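From: facilities desk, Fallidville
To: shared-benches list
Date: Sep 11, 2023
Subject: Re: [shared-benches] Surface leakage readings after recoating

On the recoating question, quoted below for those who joined after April:

> We recoated two benches with the Dremen dark finish and now get
> resistance to ground all over the place. Same meter, same probes,
> same operator. Morning readings are low, afternoon readings are high.
> Is the coating bad, or is our method bad? We have no humidity log.
> Also, does anyone cut back the old finish before recoating, or do
> you go straight over it?

Taking the second question first. Cut it back. The Dremen sheet allows going straight over a sound finish, but in our shop the overcoated benches lifted at the corners within one heating season and the sanded ones have not. We use 180 grit, vacuum, wipe with alcohol, and leave the bench overnight before the first coat.

As for the readings, I suspect the method. A coating of this type takes up moisture from the air, and resistance drops as it does. If your building runs the ventilation only during the day, the room is damp in the morning and dry by mid-afternoon, and your numbers will follow it. Without a humidity log you can't separate that from a bad batch.

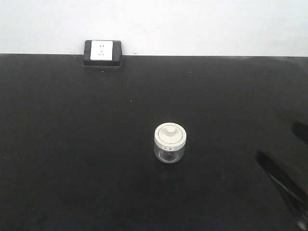

Our procedure is as follows. Let the bench sit uncovered in the room for a full day. Clean the probe faces. Place both probes at least a hand's width in from any edge, wait 15 seconds after the voltage comes on, and write down the reading along with temperature and relative humidity. Do not press on the probes. Repeat at the same marked points, in the same order.

We did this on 14 points per bench and ended up with 223 readings before the pattern was clear. Nearly all of the spread went away once the humidity column was added to the sheet.
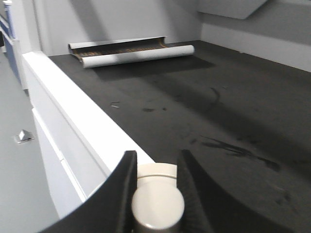

Dark gray surface, with the light gray wall at the right.

One thing to check before you blame the coating: the ground lead. Ours ran to a stud under the bench, and the lug had been painted over. The meter showed a reading that looked plausible and meant nothing. Measure the lead alone, end to end, first.
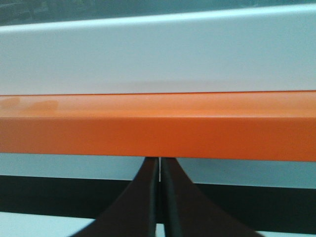 Cleaning matters too. The general-purpose cleaner we used to buy leaves a film that reads high when dry. We switched to Poris concentrate, order code 1868, diluted as the label says, and wiped down twice with plain water afterward. If you have been using a wax or a silicone spray, no amount of wiping will fix it and you are back to sanding.
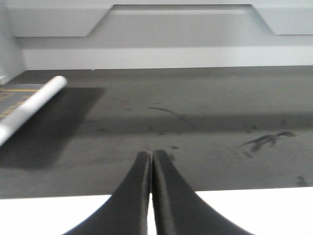 Smudges, scuffs and a thin dark streak on the dark gray surface.

Light marks of any kind should be logged but need not hold up testing. Take the reading on clear surface and note the distance to the mark.

The log sheet is in the list archive as item 608. It is based on the Jankauskaitė layout, with columns added for humidity and for hours since last cleaning. If you fill it in for two weeks and the afternoon numbers still drift at constant humidity, post the sheet and the batch number from the can.

Facilities desk, Fallidville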